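Skananus Clothing Reuse Pilot
Progress report to the Jullby Fund, second period
Prepared by Jhonatan Villanueva, project lead

Where things stand

The short version is that the pilot is running, the money is being spent at the rate we said it would be, and I am less sure than I was in our first report that it is doing what the application claimed. The application said that free drop-off, sorting and basic repair would keep clothes out of the Skananus landfill. We have collected a lot of clothes. Whether any of them would have gone to the landfill without us is a question I can't answer yet, and I don't think the numbers below should be read as if they answered it.

Your program staff asked for a report with fewer stories and more data. I agree with the request and have tried to stick to it.

Intake

We took in 918 bags during this period. Bags are counted at the door and not weighed, a decision made before I joined. It means a bag holding two scarves counts the same as one packed tight with jeans. Our printed summary from last period turned bags into pounds using a figure from a leaflet. I have dropped that conversion and ask that you not repeat the old pounds figure in your own materials. We have a floor scale on order and will start weighing when it comes.

Intake rose sharply in August. It would be nice to credit the flyers. The more likely cause is that leases turn over in August and people clear out closets before they move. I would want to see a second August before saying anything about a trend.

The drop-off survey

We asked 200 people at drop-off what they would have done with the clothes if we weren't there. Most picked "donated them somewhere else." Taken at face value, that is bad news for the landfill claim, as those clothes would have been kept in use anyway. A smaller group picked "thrown them out," and the rest were unsure or left it blank.

I don't put much weight on the result in either direction. People standing at a donation counter are not likely to tell the person behind it that they throw good coats in the trash. We also only asked people who showed up during staffed hours, so everybody who uses the outdoor bin was missed. Please treat the survey as a first try. The wording will be changed before we run it again, and we will leave cards at the bin.

Sorting

Sorting is where most of the paid hours go. Items are split into wearable, repairable, rags and trash. The split depends heavily on who is at the table. When we had two people sort the same pile without talking to each other, they disagreed most often on knitwear and on anything with a small stain. One sorter calls a pilled sweater wearable and another sends it to rags. Neither is wrong under the written rules, which say only "good condition."

We have rewritten the rules with a plain test for each type of garment. Knits now get checked at the cuffs, the hem and the underarms, in good light, and go to repair only if the hole is smaller than a thumbnail. I expect the share marked wearable to fall once everyone follows this. If it does, that will be a change in how we count, and the next report will say so.

Washing

The application budgeted for washing every wearable item. This was always going to cost more than it returned. Most items arrive clean enough to go straight out, and the thrift shops that take our clothes have told us they don't check. We now wash only items with a visible mark or a smell. Dark knits go in cold, on the gentle cycle, and are dried flat. 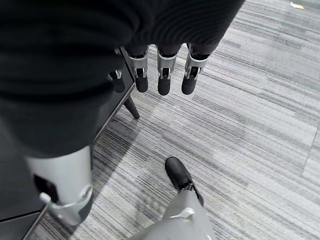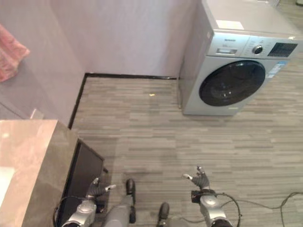
First picture: black ribbed knit. Second picture: front-loading washer, with the energy label to the right of the door.

One warning on the water and power savings we listed as an outcome last time. They were worked out from labels and manuals, on the assumption of full loads. Our loads are often partial. Until we have a meter reading of our own I would rather report nothing on that line, and I have left it blank in the attached table.

Repair sessions

We held 16 evening repair sessions and canceled none. Attendance was steady, though much of it was the same people coming back. That may be a fine thing for the people involved. It does weaken the claim in our first report that the sessions were "reaching new residents every month," which I can find no sign-in sheet to support.

The most common jobs were loose buttons, split seams and pants hems. Zippers are the job we turn away most, as they take too long for a two-hour session. Several people asked whether we would teach zippers separately. We might, but I would want to know that more than a handful would come before paying an instructor.

Outlets and the Gernix contract

Wearable clothes now go to 9 outlets, all of them in Skananus. We know what we send them. We do not know what they sell, what they pass on, or what ends up in the dumpster behind the store. Two have agreed to keep a simple tally. The others said no or have not replied, and I can't blame them, given how few staff they have.

Rags are picked up by Gernix under the contract you reviewed last year. Gernix says the material is cut into wipers and stuffing. I asked for paperwork showing where our loads go and got a brochure. I have asked again, in writing, and have told them that renewal depends on it. Until I see something better, the rag stream should be described as "collected by Gernix" and nothing stronger. The word "recycled" appeared in your spring newsletter and I would suggest taking it out of the web version.

Tracking software

Cai went live at the sorting table this period. It does what the vendor said in that it logs items by category and prints a daily sheet. It has not saved time. Entering each item takes longer than putting a tick on paper, and the sorters fall behind when a big drop-off comes in, then catch up from memory, so the late-afternoon entries are the least reliable ones we have. We are testing a version where only full bins are logged. If that doesn't bring the hours down by the next report I will recommend going back to paper and asking you to let us move the license money to sorting wages.

Spending

Spending is on plan overall. Wages are slightly over and supplies are under, mostly from the cut in washing. No change to the grant total is requested. The full table is attached.

Plans for the next period

Start weighing intake.
Rerun the drop-off survey with new wording, including the outdoor bin.
Repeat the two-sorter check under the new rules.
Get either proper paperwork from Gernix or quotes from another hauler.
Decide on Cai.

I have left out the expansion to a second drop-off site, which was in the original timeline. I don't think we should open another door until we can say what happens to the clothes coming in through this one. If the fund would prefer to keep to the timeline, I would like to talk it over before the lease option runs out.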